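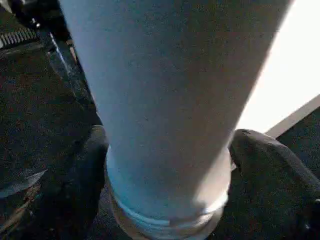 Why does the arm stop with a grip force fault halfway through a lift, when the same lift worked earlier in the day?

Most often the finger pads have picked up a film of dust or hand lotion, so the part slides a little, the controller squeezes harder to make up for it, and the force limit trips. Wipe both pads, run the zero routine with the fingers open, and try again before changing any settings.

Ticket 566 – Paddale cell, grip force fault on lift
Opened by: Nusrat Cassim
Assigned to: Sajib Bhattacharjee
Status: open, watching

Nusrat, 8:40 am
Good morning, and thank you for picking this up so quickly! The Paddale arm has been throwing fault 113 since we started up. It closes fine, gets partway up, then freezes and holds. I let it sit the first time, pressed reset the second time, and the third time I came and bothered Habibur, who told me to stop resetting and write to you.

Sajib, 9:05 am
Habibur is right, bless him. Please don't reset while it is holding something, as the fingers let go on reset and whatever is in them comes down. Support the part by hand with the arm in safe stop, then release. Could you send me the force limit from the settings page?

Nusrat, 9:20 am
It says 30. Last month's sheet from Rezaul has it at 93, so I wonder if the update put it back to the default?

Sajib, 9:50 am
I think you have found it – or half of it, anyway. Karlijn Cuypers over at Skokia had the same thing after her update in November. Before we put the old number back I would still like the pads wiped with a damp cloth and left to dry, then the zero routine, then ten slow lifts with the gate closed. If we raise the limit over dirty pads we are only hiding the trouble.

Nusrat, 11:15 am
Pads wiped (the cloth came away gray, I'm a little embarrassed), zero routine done, limit back to 93. Nine good lifts and one 113, on the fourth.

Sajib, 11:30 am
Much better, though I don't love that fourth one. Leave it at slow speed through lunch and send me the log, and I'll ask Rezaul whether he has a spare set of pads.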